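Saturday, March 23, 2019

Canvass return sheets, Niduvport east ward. Batch 3.

Urmas Hunt dropped the box off before nine. 200 sheets came back out of the last mailing, and I keyed them all in by hand because the scanner keeps reading the tick boxes on the old form as crossed out. The old form has the candidate's name printed too close to the first box. Sayaka Kuroda is redrawing it for the June by-election and wants the name moved to the top line.

17 sheets have no street number. I put them in the blue folder and did not enter them. Please don't guess from the surname, we did that in batch 2 and two households got the wrong polling place card.
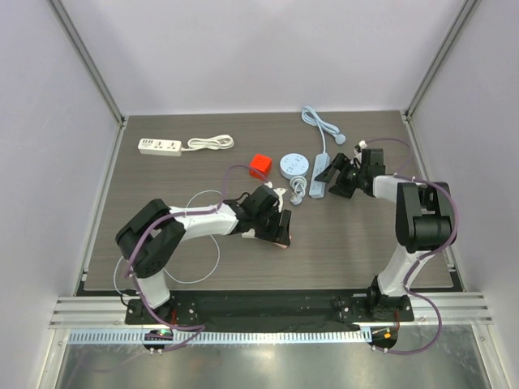
Bench, both arms and the small parts.

Undecideds are higher than in batch 2, mostly on the Pasier estate. The council seat there was redrawn last year and several people wrote in the margin asking which ward they are in now. I have copied those comments into the notes column word for word, spelling left alone. The Rirasel campaign has asked for our totals again. Told them they get the ward figures on the same day as everyone else.

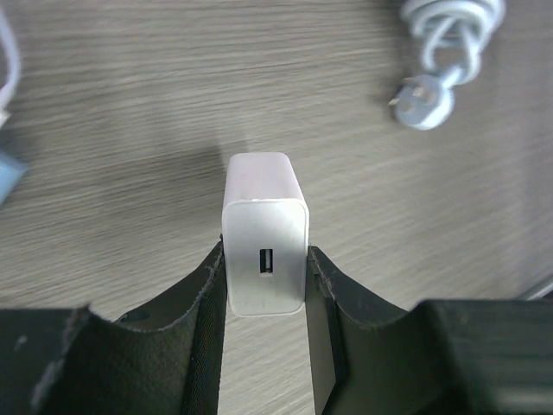 2 min read

Turnout model: reran it with the new returns. The weighting for postal voters was still set to the general election value, so the first run came out far too high. Changed it in the settings file and initialled the change. Old output is kept in the folder marked "wrong weights" in case Sayaka wants to compare.

Mizuno Road is split between two polling places, odd numbers at the school and even numbers at the library. The lookup table had the whole street at the school. Fixed for the main list but not yet for the flats above the shops, which have their own numbering.

To do:
Ring the elections office about the flats.
Ask Urmas for the second box.
Check the new form prints properly on both sides before anyone orders more paper.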